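Darka bench, water pouring set
Pre-session inspection checklist, with comments
Filled in on 26 Apr 2022. Next review of this form: May.

Purpose of the set: we want to compare two ways of training the policy, one with the wrist view only (Skevach) and one with wrist view plus force signal (Nasus). Both need demonstrations in real water, so the inspection must be done before every block of 10 episodes.

1. Power and cables
Power strip above floor level: OK
Cables kept away from the pouring side: OK, with comment
Comment: The long cable on the desk side is allowed to hang, but it must not come over the table. Please look at it again after each block.

2. Glass
Beaker checked for cracks at lip and bottom: OK
Comment: We keep glass because the transparent wall is the difficult part for the method. In the earlier set with an opaque cup, the Skevach policy stopped in time in 77 percent of trials, and with glass we expect less. A beaker with any chip is removed, also a very small one.

3. Water and containers
Buckets and tray standing flat on the table: OK
Water level in tray low: OK
Pouring goes inside the rim of the bucket: OK
Comment: The stream should be thin. When it is thick, it splashes at the bucket floor and the force signal becomes noisy. In the pour below the water goes into the pink bucket just inside its front rim, and this is near the limit that I accept. The octopus stays in the tray, it is the object for the retrieval task.

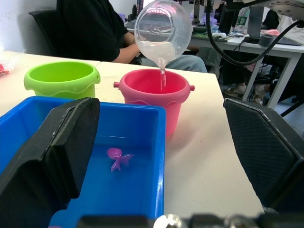 4. Gripper
Finger pads clean and tight: OK
Pads dried with cloth between blocks: NOT DONE in 2 blocks
Comment: Wet pads slip on the tray wall. The cloth was missing from the drawer. I ask the Geagea group to return it after use.

5. Emergency stop
Button tested before first episode: OK
Second person in the room knows where it is: OK
Arm stops in under roughly 3 seconds: OK, repeat in May

6. After session
Floor dry: OK
Water poured out and containers turned over: OK
Episodes with spilling marked in the log: open
Comment: Please do not delete the spilled episodes. We need them for the failure analysis of both policies.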